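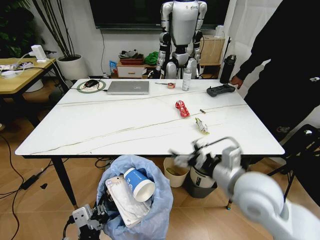 So you're thinking about putting a Plostodon two-arm package in your office for end-of-day tidying, and you'd like to know what it costs and what you need to have ready before it turns up. Good, because that's most of what I get asked! I'm Yasmine Ragab, I look after bookings and trial hires at Rolitness in Codville, and I've written this page the way I'd explain it over the phone.

## What you're paying for

The package is a robot with two arms and a hand on each, the stand, the charger and our table-clearing setup. The job is a small one: pick the rubbish up off a table and put it in a bin. Wrappers, paper cups, bits of packaging, that sort of thing. It's meant to leave your laptop, your mouse and your water bottle where they are, and we spend a fair bit of the setup visit on exactly that (you tell us what stays and what goes, and please be fussy about it).

You can do it two ways:

| Option | Term | Cost |
|---|---|---|
| Trial hire | 30 days | $200 a day |
| Lease | 12 months | Quoted after the site visit |

Most people start with the trial, and I'd push you that way too. Your hire fees don't come off the lease, sorry — I've asked, and the answer from upstairs was a firm no. Outright purchase is possible, but the quote comes from Lebrun, who handle our sales and finance side, and they'll want to see your floor plan first.

## What to budget for besides the robot

People forget the boring bits, so put these on your list:

- **Bins and liners.** An open-topped bin, standing on the floor in front of the table. Use a liner in a colour that doesn't match your floor and pull it well open around the rim. You'll go through more liners than you're used to.
- **Power.** A free outlet near where the robot parks, on the side of the room people don't walk through. A cable cover is worth the few extra dollars.
- **Staff time.** Set aside a morning for whoever will be minding it. We train two people per site, and I'd pick ones who are in the office most days.
- **Freight.** Free inside Codville, quoted outside it.
- **Spare hand.** Optional on the trial, included in the lease. 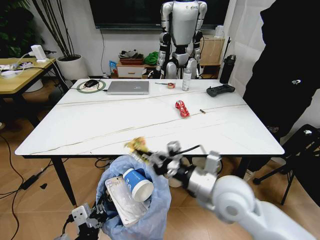
*Page last changed: August*

## Small rubbish, big questions

Crumpled wrappers are the thing I'd test hardest in your trial. They come in every shape, they're light, and carrying one past the table edge and over to the bin takes proper care from the hand. Mix in something little as well, like a pen cap or a butt, and leave it near a bigger bit of rubbish. If your tables have a patterned top (marble-look is very popular at the moment, I've got it at home and I can never find anything on it), let me know when you book and we'll allow extra time at setup.

I'd also leave your normal clutter out. A table cleared specially for the robot will tell you very little about how it'll go after a busy lunch!

## Space and supervision

The stand and arms need a clear strip 46 inches deep along the front of the table. Chairs can stay in the room, but tuck them off to the side before you start a run. Cables on the floor need to be routed away from that strip too, and our installer will check before signing off.

Somebody has to be in the room while it's working. That's a condition of the hire, so please count those hours in your budget even if the person is only answering emails nearby.

## Booking

Email or ring the Codville office and ask for me. It helps if you've got:

- a photo of the table and the floor in front of it
- the table height, measured to the top
- where your nearest outlet is
- what usually gets left behind (be truthful, I've worked in offices)

Site visits are mornings only, first one at 9 am. Deposits are refundable until the robot's been loaded on the truck, and after that you'd need to take it up with Lebrun.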